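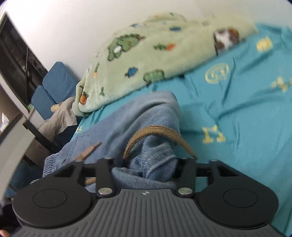
Denim on the turquoise sheet, back bedroom.

Airtightness before insulation

The house at Druscombe is a 1930s semi with a loft conversion done by a previous owner. I had a blower door test in June, before ordering any wood fibre board, and the result was worse than the draughts suggested. Air leakage came in at 16 cubic metres per hour per square metre of envelope at 50 pascals. The tester spent 2 hours on site, most of it with a smoke pen.

The main leaks were these. Joist ends in the party wall, unparged. The eaves cupboards, where the plasterboard stops at the knee wall and the floor void runs straight through to the soffit. The soil pipe boxing, which is open at the top and acts as a chimney. The windows, which I had blamed for years, were fairly good.

I taped the knee wall junctions with Albers tape, 60 mm wide, over Skemetti primer where the timber was dusty. Two coats of primer on the end grain, one elsewhere. Materials for the loft came to £369, including a second tin I misjudged and have not opened. 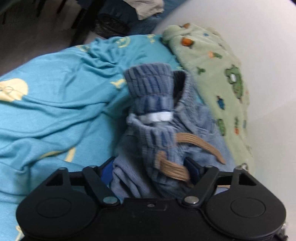
What is left to do

The joist ends need lifting boards on the landing. I plan to use Gullel grommets on the cables and a brushed sealant on the masonry, lapped 120 mm on to the wall each side of the joist. The soil pipe gets a plywood collar with a rubber gasket.

Extract fans in the kitchen and bathroom will be checked for flow before the second test. The existing bathroom unit runs on a timer and its duct sags in the middle, so I expect to replace the duct at least.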